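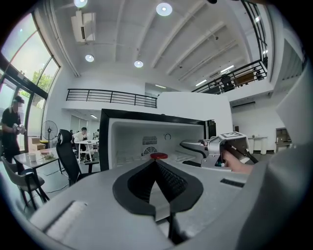
Section 8. Two-Hand Work Inside a Small Appliance

Reaching into a tight space with a Binach gripper in each hand is the most fun you can have with this kit, and it's also where good habits pay you back fastest. Everything you learned at the open table still counts, but now there are walls on most sides, a floor with a lip, and two tools that both want the same few inches. Take a flat object like the red disc lying near the front edge of the compartment: one gripper lines up with it from the front while the other comes in from the right, and the square marker on that second tool's top plate stays out where it can be seen. Practice that layout until it feels easy. Once it does, you can move on to deeper shelves, taller items, and doors that like to swing back at you.

Read Section 7 first if you haven't set up your harness. The rules in this section apply to all two-hand recording with the Binach pair and Trakov software, at any site that shares data through Etetport.

8.1 Before you reach in

1. Open the appliance door all the way and let go of it. If it drifts, level the table before you go on.
2. Make sure the appliance is unplugged. We want a still, quiet box, with no fan or compressor starting up beside your fingers.
3. Wipe the finger pads with a dry cloth. The ribs hold crumbs surprisingly well!
4. Check each marker for scratches, bent corners, and glare. Swap any marker that has a white chip inside a black square.
5. Put the target object down and step back to your start spot.
6. Squeeze and release both triggers. In Trakov, both jaw bars should travel from end to end without sticking.
7. Run the short tracking check. A score of 51 or higher lets you record. Anything lower means back to step 4.

Note: The tracking check is done with both grippers outside the appliance. Running it with one already inside will give you a poor score and a lot of needless marker swapping.

Caution: Never record with a live heating element, a running fan, or a glass shelf that isn't clipped in place. If the shelf can lift, take it out.

8.2 Which hand goes first

Decide before you press record, and say it out loud if you have a partner. The leading hand goes in, settles, and only then does the second hand cross the opening. Back out in the reverse order. You'll be tempted to send both in together once you get quick, and on video it looks great, but two grippers entering at once is how jaws clip each other and how a marker gets hidden at the exact moment the model needs it.

1. Bring the leading gripper to the opening and pause for one slow breath.
2. Move in along a straight line. Keep your wrist level so the marker doesn't tip toward the side wall.
3. Stop short of the object. Open the jaws fully.
4. Bring in the second gripper, leaving at least a jaw's width between the tools.
5. Close on the object gently. If it slides, follow it; don't jab.
6. Hold still, then lift or push as the task card says.
7. Second hand out, leading hand out, both back to the start spot.

Note: A slow, slightly clumsy try that follows the order is a good recording. Please keep it! Mistakes that get fixed in the same take are some of the most useful material we have, and Ro-un Jeon's team at Ban asks for more of them every time we talk.

Caution: Don't let the jaws close on the liner, the door seal, or your partner's gripper. The Binach will squeeze hard enough to leave a dent.

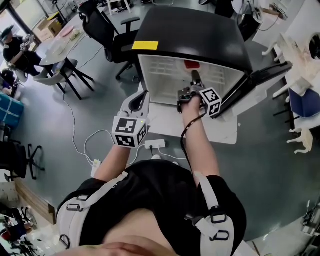 8.3 Looking while you work

Your head does half the job. Keep the opening in the middle of your view and move your eyes before you move your neck, because quick nods smear the head video and Trakov will drop the take. Tilt down from the neck, with your shoulders loose. If you need to see the back corner, bend your knees a little and hold there.

- Roll or clip long sleeves so they stay behind the wrist.
- Route the gripper cable along your forearm with some slack at the elbow. A tight cable pulls the tool sideways as you reach.
- Tuck the loose ends of the harness straps.
- Keep the path you walk in free of cords and bags, and look behind you before you step back.
- Let other people in the room carry on as usual, but ask them to stay out of arm's reach until you stop recording.

Anyone who may be seen by a camera must have agreed to it first. Use form 2276 and file it before the session. Faces are blurred when you upload to Etetport, and the form is still required.

8.4 When to stop

Stop the take right away if:

- you feel a jaw hit something you can't see
- the door starts to close on your arm
- the tracking light goes out on either tool
- your wrists are tired

That last one matters more than new operators think. Rest when you want to. We plan for 3000 takes on this task, spread across every site, and there's no prize for getting through them early.

After a stop, put both grippers down on the table with the jaws open, delete nothing, and mark the take "paused" in Trakov. Qianru Wan reviews the paused takes each July and turns the best ones into new task cards, so a short comment on what happened is very welcome.

8.5 Resetting between takes

1. Put the object back, but move it a little every time. Nearer the lip, farther in, turned over: all good.
2. Leave the door as you found it, unless the card asks for a change.
3. Look over both markers again.
4. Return to the start spot and begin at 8.2, step 1.

Note: Change the leading hand after each rest. Left-hand takes are always in short supply, and it's a nice way to wake up your attention.

Related sections
Section 7: Harness fit and cable routing
Section 9: Doors, drawers, and lids
Section 12: Replacing Binach markers and finger pads
Trakov quick card: reading the tracking check
Etetport upload checklist
Consent form 2276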